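The last days of a spreadsheet

When Vokora bought Marano in July, the announcement ran to three paragraphs, two of which were about the journey. Marano made a scheduling tool for small museums, theatres and the odd swimming pool. It had eight employees and a logo that looked like a biscuit. Vokora, which sells office software to people who don't choose their own office software, said it was thrilled.

The customers were less so. There were 418 of them, and most had signed up precisely to get away from companies like Vokora.

"I got an email saying nothing would change," says Intan Wijaya, who runs the bookings at a puppet theatre with 100 seats. "So I exported everything that afternoon."

She was wise to. Within weeks the biscuit had gone, replaced by a blue lozenge. The help page, once written by someone called Nour who signed off with her initials, now offered a search box that answered every query with an article on resetting your password. The price stayed the same, but it was now the price per person, and the puppet theatre has a lot of persons.

Nour turned out to be Nour Bitar, Marano's second hire, and she still works for the new owner, in a building with its own sandwich shop. She is loyal about it, up to a point. "They have been very generous with lanyards," she says. 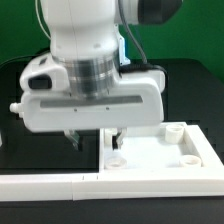

A white robot arm over a black tabletop.

The man who sold the company is Hussam Awad, who began Marano as a spreadsheet for his sister's dance school and spent years failing to make it stop being one. He is cheerful on the subject of the sale, as people who have sold things tend to be. Vokora had been asking for a while. He had been answering support calls on holiday, at a wedding and once from a dentist's chair.

"People say I should have kept it independent," he says. "I ask them if they'd like to do the VAT."

What Vokora wanted was the calendar. Its own, Matar, had been rebuilt several times and still believed that a rehearsal ending after midnight lasted minus 22 hours. Marano's calendar knew about late nights, split shifts and the strange week between Christmas and New Year. According to Nabil Rizk, who looks after Matar, the two will be joined by the spring. He did not say which spring.

Meanwhile the refugees have been finding each other. Jihad Issa, a retired programmer who helps at a canal museum, has put together a plain replacement called Fomine, which he gives away and describes as "ugly on purpose, then ugly by accident". It has 168 users. One of them has already asked whether he would consider selling.

He says he wouldn't. He did want to know, though, how much Awad got.

Wijaya tried Fomine for a fortnight and liked it, apart from the colours. For the Christmas run she has gone back to a wall chart and a box of coloured pins, and the matinees are nearly full.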